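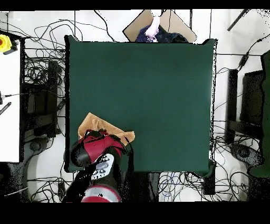

Arnley Linen Reuse Project – progress report to the Tremblay Fund

Prepared by Svenja Egger, 2018-06-19

Summary

The project collects used towels, sheets and table linen from guesthouses in Arnley and passes them on to households and shelters. This report covers the period since our April update. Collection is on target. Mending is behind, and we explain why below.

Collection

We took in 426 pieces from guesthouses and private homes. Towels made up the largest share, followed by pillowcases. The Plarero guesthouse changed its bedding this spring and gave us its full old stock, which accounts for much of the increase. Two smaller guesthouses have asked to join and will start once we have agreed on pickup times.

Sheets are still in short supply. Most of those we receive are worn through in the middle and can only be cut down for cleaning cloths.

Sorting and washing

Everything is checked on arrival for stains, holes and loose seams, then washed at the Sterness laundry under the same rate as last year. Care labels are left on wherever possible, as the shelters wash at higher temperatures than we do and need to know what a piece can take. Items with no label go to the rag pile unless the fiber is obvious. 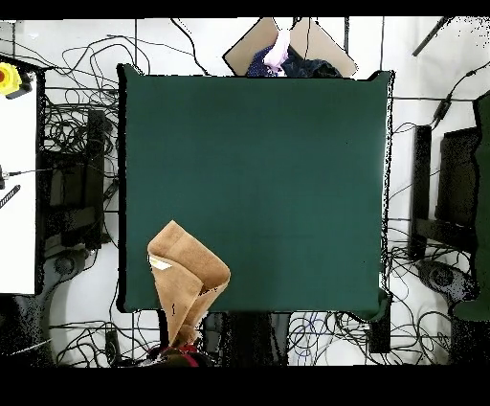
Distribution

We handed out 232 pieces in the period. The rest are in storage, waiting for mending, or cut for rags. The Arnley shelter has asked for more bath towels before winter and fewer hand towels – its cupboards are full of them.

Mending

One of our two sewing machines was out of service for most of the spring. It has been repaired, and the cost came out of the equipment line. Some 2 weeks of work remain in the backlog, mainly hems.

Budget

Spending is within the approved amount. Laundry came in slightly under plan and transport slightly over. We ask the Fund's approval to move the unspent laundry money to transport for the second half of the year.

Next steps

Clear the mending backlog.
Sign up the two new guesthouses.
Send the shelter its bath towels by the end of September.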